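Equipment planning notebook, Standale workshop
Entry 2019-01-26

Purpose of entry: to set down the state of the equipment request for the two-arm bench before the draft goes to the Jomley office, and to record what has still to be priced.

The request as it stands has two main lines. The first is a second bench of the same pattern as the present one, with a pair of arms and a gripper on each. The second is a stock of spare parts for both benches. The first line will be judged on its own case and I have nothing to add to the figures already lodged. The second has been underestimated in every draft so far, and most of this entry concerns it.

Fingertips. The red tips are the part we replace most often. The last order was for 13 and it did not see us through to the end of the period. Cistalness will quote a lower unit price at 112 pieces, with delivery in a single lot. I propose that we ask for that quantity and divide it between the two benches. Colleagues who would prefer a softer grade should say so before the quotation is accepted, as the supplier will not mix grades in one lot.

Gripper housings. Two spares to be held. Dijkstra has these in yellow as a stock item. Other colours carry a longer lead time and there is no reason to pay for one.

Cables. The present sets run outside the arms and hang in loops. The request should include one full replacement set for each arm, and a separate small sum for clips and sleeving. Previous drafts placed the clips under general stores, where they were struck out. They are to be listed with the cables this time.

Table top. The white surface is marked in places, including a long brownish line across the lower part. A replacement top is desirable but not urgent. It may be entered as an optional item. If the total must come down, this should be the first line removed.

Test pieces. No purchase required. The small box and the silver-wrapped block are adequate for the present tasks.

Contingency. A sum of 1,000 has been entered. The Jomley office asked last July that contingency be tied to named risks, so the wording should refer to wrist joints and to carriage charges. The carriage charge from Dijkstra is still missing from the file.

Outstanding:
Written quotation from Cistalness, tips, 112 off.
Carriage from Dijkstra, housings and cable sets.
Floor measurements for the second bench, to include clearance behind the table for the black metal stand.
Decision on whether the service agreement is to cover one bench or both. The rate for both has been requested and not yet received.

The draft remains open for comment in the shared folder. Corrections to quantities should be entered against the line concerned and initialled.

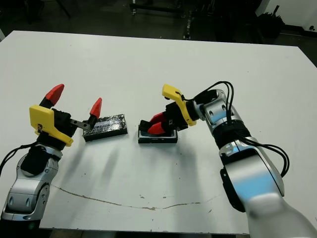
Present two-arm bench, Standale, with box and silver-wrapped block between the grippers.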